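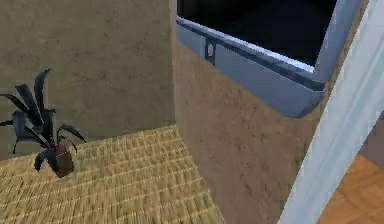
Brostlow Lipstick Shades – data card

Version 3, last changed 2022-08-23
Kept by Mererid Watkins and Keir Dow

What is in it

Brostlow is a table of lipstick shades with notes on how each one wore. There are 871 shades in the current version. Each shade has one row in shades.csv and at least two rows in wear.csv, one for each person who tried it.

We started it as a shared spreadsheet for swapping lipsticks by post. It grew, the column names stopped making sense, and in April Keir moved the whole lot into plain CSV files. The old spreadsheet is no longer updated, so please don't copy from it.

Files

shades.csv – one row per shade
wear.csv – one row per person per wear test
testers.csv – skin tone group, undertone and lip dryness for each tester, under a number and no name
changes.txt – what was altered in each version

Columns in shades.csv

shade_id: a whole number, never reused
shade_name: as printed on the tube, including odd capitals
family: red, pink, berry, brown, coral, nude or other
finish: matt, satin, cream, sheer or gloss
colour_hex: read from a swatch on white card, in daylight by a window
discontinued: yes, no or blank if we couldn't find out

Columns in wear.csv

shade_id and tester_id: these match the other two files
hours: time until the tester would have reapplied, to the nearest half hour
ate_meal: yes or no
transfer: 0 to 3, where 0 is a clean cup and 3 is most of it on the cup
comfort: 1 to 5, with 5 the most comfortable
liner: yes or no
note: free text, up to 200 characters

How the wear tests were done

Testers put on one coat, blotted once with a tissue and left it alone. No primer or powder. Liner was allowed if it was recorded. Everybody wrote down the time they put it on and the time they wanted to top it up, and the hours column was worked out from those.

Transfer was checked with a plain white mug after 30 minutes. Agnes Cruickshank drew up the scoring chart for this, and it is at the end of changes.txt. Tests done before the chart existed have a blank in the transfer column. There are 122 of those and we are not going to fill them in by guesswork.

Known problems

The hex values are fine for sorting shades into rough order but not for matching one brand against another. Sheer shades come out much too pale on card. Some of the berries look nearly black.

Nudes are over-represented, and there are hardly any true oranges. Most testers have dry lips, which pulls the comfort scores for matt finishes down.

The family column was filled in by different people. Torquil Baird went through the corals and moved a good many of them to pink, but the line between brown and nude is still a muddle.

Using it

Open the files in any spreadsheet program. They are saved as UTF-8 – if accented shade names look wrong, choose that when importing. Join on shade_id, not on shade_name, as several makers use the same names.

You may use and share the data for anything non-commercial if you say where it came from. Shops wanting to use it should write to Mererid first.

Adding a shade

Send in both the swatch and two wear tests by different people. Carolina Meireles checks new rows and will come back to you if a column is missing. Lip balms and tints go in a separate table, which isn't ready yet.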